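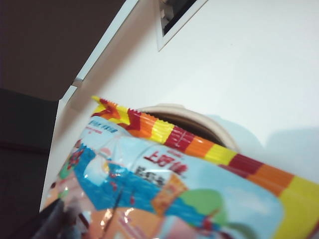

Automation at the Wollville packing hall refers to the use of robot arms for mixed-order picking at the Wollville site of Pikum, a snack and grocery distributor. The first arm went live in March 2019. The system, supplied by Montoya and named Stilleo, was announced to staff as "a colleague," though it was excused from the parking rota.

Background

Before the change, 25 pickers filled orders by hand across two shifts. Boxes and jars gave the arms little trouble. Bagged snacks did, as a pillow of air and slippery film changes shape whenever it is squeezed. Early settings were cautious enough that bags were dropped, and later ones firm enough that the hall acquired a steady supply of crushed chips, which went to the break room.

Effects on staff

No picker was laid off, but 11 were moved to a new job called exception handling. Its duties consist largely of picking up what the arm did not. Duván Ccori, a shift lead, described the work as "easier on the back and harder on the patience." Walking fell sharply, and several employees reported missing it.

Pay was slower to change than job titles. An agreement negotiated by Ileana Ene took effect on September 16, 2019, and added a raise for exception handlers, plus 60 minutes of paid training a week. The training manual runs to more than 1111 pages. The section on bags was still marked as a draft when it was handed out.

See also

Order picking
Flexible packaging
Job title inflation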